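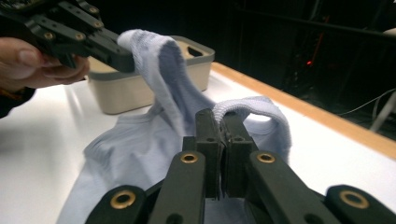

Light blue ribbed top, held by both straps

From: Siu-ming Yau
To: the Lornville mending and laundry list
May 2023
Re: folding things with thin straps

Elli Rautiainen wrote:
> I have 2 drawers of sleeveless tops and they all look like
> something pulled out of a drain. T-shirts I can do. With these
> I get as far as the straps and lose the will. Does anyone fold
> them, or do we all stuff and close the drawer?

Elli, I stuffed and closed until April, when the drawer stopped closing.

Start with the straps. Take one in each hand and lift until the neckline hangs between them, then lower the thing flat and pull the hem toward you. Fold the sides in to make a long strip. Tuck the straps down over the front – they will try to leave – and fold up from the hem in 3. Ribbed knit creeps back while you work on it, so don't smooth too hard or you get a top as wide as a pillowcase.

Otakar will say roll them. Otakar rolls everything, including, one winter, a tablecloth we were about to use.

I do mine on a white table, where a pale top is hard to lose but a white one vanishes completely. Something shallow to put them in helps more than any fold. Mine came from Brunner, cost 65 cents at the Dallunthorpe sale and has outlived two laundry baskets.
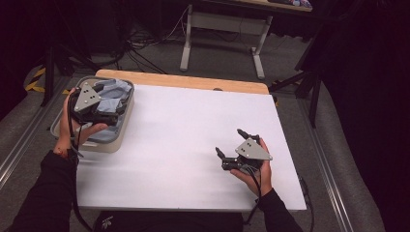

Gray tray on the left, blue cloth in it, still crumpled

Yu-ting asked off list whether you iron first. I don't. If you do, please keep it from my mother.

Does anyone have a method for the crossed-back kind? I have 2 and they are both on a hook.

Siu-ming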